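Laundry Tips I Stopped Believing (and a Few I Kept)

Fold everything straight out of the dryer

Fine advice if you have one load and an empty evening. I have a basket, and things sit in it. Khakis survive a night folded loosely over the side. Shirts don't, so I pull those first and leave the rest.

Dryer balls will fix your lint

I bought a set of 5 from Letar and ran them for most of September. The lint screen looked the same to me. Gleice Guerra swears by hers, but she also cleans her screen before every load, and I suspect that's doing the work.

What does help is keeping the fluffy white stuff away from anything black and knitted. Fleece sheds, and black knit holds on to every fleck and curled thread of it. 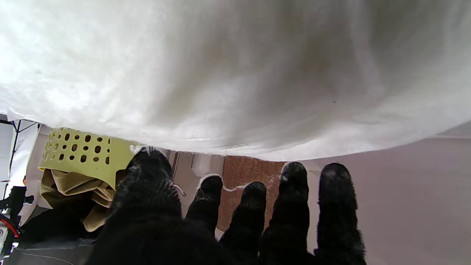 Fabric softener makes towels softer

For a wash or two, maybe. After that mine felt coated and dried me badly. I cut it out and give them a hard shake before they go in the dryer - dull, but free.

Buy a basket with a lining

Why? A plain plastic one with holes in the side lets air through and wipes clean with a damp rag. The lined Molix one I tried smelled like a gym bag by the second week.

Use a lint roller on everything

It works on a coat. On a whole blanket you'll go through nearly 23 sheets and still find fuzz on your sleeves. Shake it outside first.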